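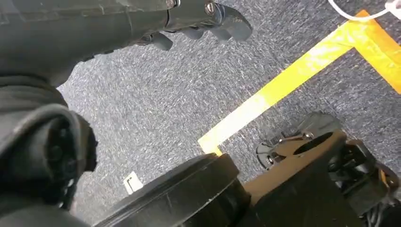
*Yellow tape on the carpet by the robot's base.*

**Histine 1231 is out**

The new build of our arm control software replans when the wrist camera loses its target – the old one just stopped. Planning now gets 1500 ms before it gives up, and you can raise that to 3000 in the config file. Ongate users need to update their drivers first.
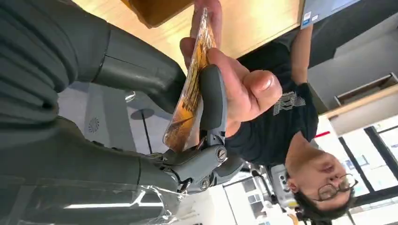 *A package between a person's hand and the gripper.*

Handover code is still in testing at Bralerley. Send logs with your bug reports, please.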